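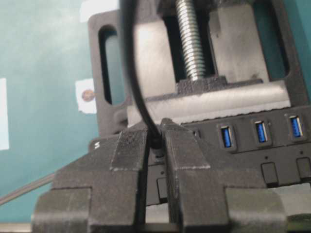 A black cable comes down in front of the vise, with the USB hub and its blue ports just behind.

The Small Vise That Runs the Workbench

There is a particular kind of afternoon, usually in May, when the light is good and the windows can be open, when I finally sit down with the box of cables and small electronics that has been building up since winter. I look forward to it more than I should. The kettle goes on, the teal cloth goes down over the bench, and out comes the little black vise that has followed me through 4 apartments and one very damp garage.

I bought mine secondhand from a shop called Tomar, which sold mostly clock parts and had a door you had to lift to open. The vise was sitting in a tray of odds and ends, and I nearly passed it over for something bigger. I am so glad I didn't! A big vise wants to be bolted down and treated with respect, while a small one will happily move around the bench with you, standing up for one job and lying flat on its side for the next.

If you have only ever used one to hold a piece of wood for sawing, you might wonder what it has to do with cables. The answer is that cable work needs more hands than most of us were given. You want one for the plug, one for the cord (which always has its own ideas about where to go), and one for whatever the plug is going into. Give a steady part of that job to the vise and the rest of the afternoon gets easier.

Sarita Prajapati taught me this at an evening repair class, years before I owned any tools worth mentioning. She had us practice for most of an hour on nothing but opening and closing the jaws, turning the crank until we could feel the moment when the screw stopped traveling and started to squeeze. I thought it was a bit much at the time. I have since cracked the casing on a perfectly good adapter, and I think of her whenever I reach for the handle. 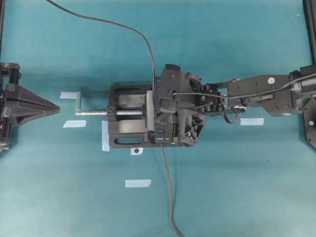
She was fond of fabric on a bench, too, and I have come around to that completely. A screw dropped on bare board will roll to the far wall, but on cloth it tends to stay where it fell, and a plain color makes it easy to find. Small strips of tape are the other habit I picked up from her. Pale ones are best – they show up well enough to mark a spot and don't nag at you while you work.

As for the threads, they ask for very little. Brush the lint out of them now and then, put a tiny drop of oil on a rag, and run the jaw from one end to the other. I do this at the start of the season, and again whenever the crank begins to feel gritty under my fingers.

The cables themselves take patience. I let each one hang in its own natural curve before I try to lead it anywhere, and I hold it close to the plug, where there is something firm to get hold of. A long cord gets its whole length pulled clear first, so it isn't dragging against the bench while I am trying to line up the end.

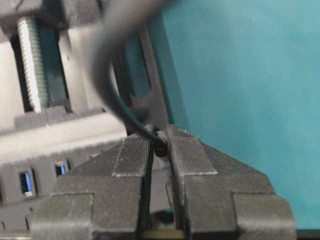

Sorting What You Keep

By five o'clock there is generally a heap of things that work, a smaller heap of things that don't, and one cord I can't identify but am unwilling to part with. The good ones get a loose coil and a soft tie. I keep the short ones in a shallow drawer and the long ones on a hook behind the door, and the mystery cord goes back in the box until next year.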